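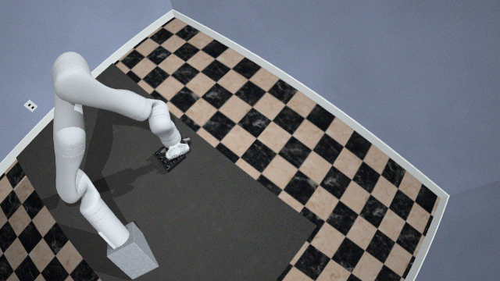
4. Recording demonstrations in simulation

By this point you have Virau installed, the arm loads without falling through the floor, and you've made your peace with the license dialog. Section 4 covers the part that takes up the rest of your summer: steering the arm by hand, over and over, so that the learner has something to copy.

A demonstration, in Virau's terms, is one complete attempt at the task from reset to release. The learner will copy whatever you do. If you pause before every grasp to scratch your nose, it will learn to pause before every grasp.

4.1 Before you start

You need a scene file, a task file and an input device. The standard scene is called Moriarty: one arm on a block, a dark mat, a checkered floor and plain walls. People ask whether they can swap the floor for something quieter. You can (see 7.3), but record your first set on the tiles, or your results won't line up with the reference runs.

The black object on the mat is the target. Dark on dark is hard on the eyes, and it's hard on the learner too. If you lose track of it, press G to draw an outline in your own view. The outline is not written to the recorded images.

NOTE: The keyboard works as an input device in the same sense that a spoon works as a shovel. Use a 3D mouse or a hand controller if you can get one.

4.2 Setting up a session

1. Open Virau and choose Collect > New Session.

2. Pick the scene Moriarty and the task lift_small. The arm moves to its start pose.

3. Type a session name. Letters, digits and underscores only. Spaces are accepted by the dialog and rejected by the exporter, a disagreement we have been meaning to settle.

4. Under Operator, enter your own name. Styles differ a lot from person to person, and you'll want to be able to filter by operator later.

5. Set Target Count to 40. Fewer will train, after a fashion. More is fine if you have the patience.

6. Set Reset Mode to Random. The target will then land at a new spot and angle on the mat each time.

7. Press Calibrate and move your input device through its full range until the bar turns green.

CAUTION: Don't skip step 7 on the grounds that you calibrated yesterday. An uncalibrated controller drifts slowly, and the drift goes into the data, where it looks exactly like a decision.

4.3 Recording a demonstration

1. Press R. The target is placed and the clock starts on your first movement, so take a moment to look at where it landed.

2. Bring the gripper over the target while keeping it well above the mat. Move the wrist first in small corrections and let the elbow follow. It will anyway.

3. Turn the gripper to match the angle of the target. Do this before you descend. Turning on the way down is possible, and it produces the kind of approach that works on the one occasion you try it.

4. Check the alignment from the second view (V). From the main view the gripper hides part of the target, and everybody is sure they're centered when they aren't.

5. Lower at a steady speed. Stop when the height readout turns yellow.

6. Close the gripper with the trigger and hold. Wait for the contact indicator to show both fingers.

7. Lift straight up until you hear the chime, then press Space to end.

8. Press K to keep the demonstration or X to throw it away.

If the target shoots across the mat when you close the gripper, you have pinched a corner. Press X. Chasing it counts as a recovery, and recoveries belong in their own session (4.5).

TIP: The arm's shadow on the mat is a decent guide to height. It is also in the recorded images, so the learner gets the same hint you do. Leave shadows switched on for the whole set or off for the whole set.

4.4 What to keep

Keep a demonstration if you would be content to see the arm do it a thousand times. Ugly but smooth is fine. Throw it away if:

- you touched the mat on the way down
- you let go and grabbed again
- the gripper hovered for more than 3 seconds
- the phone rang

New operators keep everything. After a bad training run they go the other way and keep only perfect ones, all of which have the target in the same easy spot near the block. That second habit does more damage. Open Collect > Coverage and look at the map of start positions. If there's a bald patch, use Place Manually and fill it in, including the awkward far side where the arm has to stretch.

4.5 Recovery sessions

Once you have a full set of clean lifts, make a separate session with the suffix _rec. Begin each attempt from a mistake: gripper off to one side, wrong angle, too low. Then fix it and finish the lift. Press M at the moment the fixing starts. Anything before the mark is dropped at export, which keeps the learner from studying your mistakes as carefully as your repairs.

Liam Moynihan, who wrote the task files, does his recovery sessions left-handed for authenticity. This is not required.

4.6 Saving and exporting

1. Choose Collect > Close Session. Sessions are saved to the Skilelwood folder unless you changed it in section 2.

2. Choose Export and select the Skesivitz format.

3. Leave Image Stride at 2. A stride of 1 doubles the size of the file, and we haven't seen it help.

4. Run Replay Check. Virau plays the exported actions back in the scene and reports any demonstration where the target isn't lifted at the end.

A failed replay usually means the physics settings were changed halfway through the session. Re-record the failures. Editing them by hand has been tried, and takes longer.

CAUTION: Deleting a session also deletes its calibration. There is a confirmation box. It is the same shape and color as the one for saving, and the buttons are swapped. This is fixed in the July build.

4.7 Common problems

The arm shakes when it is stretched out.
You are at the edge of its reach. Back off and approach with the elbow higher.

The gripper closes but the lift chime never sounds.
The target slipped. Check the second view, then press X.

The arm moves the opposite way from the controller.
You are in the second view. Press V.

All my demonstrations look the same.
Reset Mode is set to Fixed. See 4.2, step 6, and accept our sympathies.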